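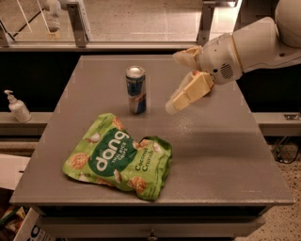 Dang rice chips in Coconut Crunch and a can of energy drink on a grey table.

How to enter your first historic race meeting

I get the same emails every winter from people who've bought an old saloon or single-seater, got it running, and now want to know how on earth you get it onto a grid. I did my first historic meeting at Prirham seven years ago and made a mess of nearly all the paperwork, so I've written down the order I'd do things in now.

Start with your own licence

You can't enter anything without a race licence, and you'll want to sort that before you spend another penny on the car. Book the medical first if you need one. Mine took ages because my surgery doesn't do them and I had to find somebody who did. Then it's the course and the test at a race school, which is good fun (I was terrified of the flags paper and it was fine, just read the booklet twice).

Then the car's papers

A historic car needs papers showing it's built the way it was in period. Dig out every old photo, invoice and programme you've got. Fill in the form with the car in front of you and a tape measure in your hand. I filled mine in from memory at the kitchen table and put down the wrong carburettors, so back it came.

If your car has been modified over the years, don't panic! Ring the series organiser and ask which class it might fit. They'd much rather talk to you in January than turn you away in the paddock in May.

Pick a gentle first meeting

Go for a club meeting on a circuit you've already driven on a track day. I'd suggest Prirham over Cevach for a first go. Cevach is lovely, but the pit lane is narrow and the first corner is quick and blind, and you'll have plenty to think about already. Look for a grid with cars of a similar pace to yours. Being lapped is no bother, but being lapped every few minutes gets wearing.

Sending in the entry

Read the regulations right through, including the boring bit about noise. Write your engine size exactly as it appears on the papers. My little Ekex is 647cc and I once rounded it up to be tidy, which put me in a different class altogether. Budget roughly £500 for the entry, and more for tyres and fuel on top. Ask for your usual race number, but have a second choice ready. Entries for the spring meetings at Prirham open on 2nd January and the small grids go fast.

The week before

Check the date on your belts and your extinguisher. Check your helmet has the right sticker. Put new tape on the lights, wire the sump plug, and make sure the battery is clearly marked. I keep all my documents in one plastic wallet that lives in the helmet bag, and I still look for it three times before I leave the house.

On the day

Get there early, sign on, then queue for scrutineering with the bonnet unlocked and your kit on the seat. If they find something, ask them to show you exactly what they want, say thank you and go and fix it. The Cho team parked next to me at my first meeting and lent me a tow-eye sticker, and most paddocks are like that, so do ask.

Take qualifying steadily. You need to complete the minimum number of laps to be allowed to race, so get those in before you try anything clever.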